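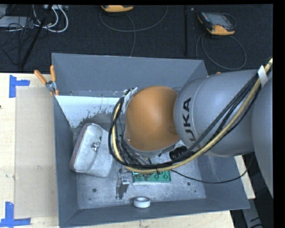
About Goltanside

Goltanside is a regional film and television listings service. It publishes cinema times, broadcast schedules and cast information for films shown in Stemport and the surrounding district. The service is run from an office in Eklund Street and has 3 full-time editors.

The database holds records for 2,000 films and around 1,000 performers. Each film record contains the original title, the release title, running time, certificate, language, subtitle options and principal cast. Performer records contain a list of credits in date order. Private details such as home addresses and family matters are not held.

Listings are supplied by 38 cinemas. Times for the coming week are loaded on Friday and checked against the venue's own booking page before they go live. Late changes are marked with the time of the last update. Where a venue and a distributor give different running times, the venue's figure is used.

Film records are kept in Porkell, our in-house cataloguing system. Newspapers and venue websites can take the same data as a daily feed under licence.

Corrections to a credit or a spelling should be sent through the contact form, with the record number and a source. Listings for private screenings are not accepted.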